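Jidix Handheld Gripper Kit: Good Practice Set
Sold as a pair, with house rules

Home / Handheld tools / Grippers / Practice and standards

The Good Practice Set is the paperwork that goes with our handheld grippers. It comprises two laminated bench cards, a logbook and a binder of working rules, written by Hina Lodhi after a long winter of watching people do it their own way. It covers anyone using a pair of grippers by hand to record tasks for a robot to learn from later.

The rules are short. We tried long ones at our Cilton workshop and they made an excellent doorstop.

Before you start
Wipe the finger pads. Check that the marker is flat, clean and facing outwards. A thumbprint on a marker can spoil a whole morning, and the thumb's owner is rarely found. Do up the strap. Yes, even for a quick one.

While you work
One gripper holds, the other approaches. Move both at the speed you would want a robot to move near your own fingers. If you drop the part, let it drop and log it - a heroic catch teaches the robot heroic catching. 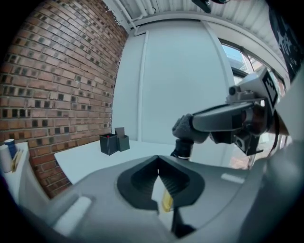

Two grippers in use, a small yellow object held in the lower one.

Small parts deserve their own card, and they have one (Card 2). Seat the part in the notch between the fingers before the second gripper comes in. Don't squeeze harder to make up for a bad grip. Put it down and pick it up again like a civilised person.

Afterwards
Log the take, including the bad ones. Gopinath Lobo, who audits our logs, is suspicious of any book with no failures in it, and so far he has been right to be. Worn pads go in the bin and not back in the drawer "for spares".

What's in the set
Bench cards: 2, wipe-clean, A4
Logbook: room for 3,000 entries
Binder: 4 sections (checks, handling, logging, storage)
Grippers: sold separately, see the Urnura range

Is it a standard?
No. It is a house code, and following it won't certify anything. Your own risk assessment still applies, as does whatever your safety officer said last time.

Updates
The binder is revised each January. Replacement pages are free to registered owners. Please throw the old pages away. Kulsoom Janjua on the support desk can usually tell within a minute who hasn't.

Order from Jidix direct or through Khokhar.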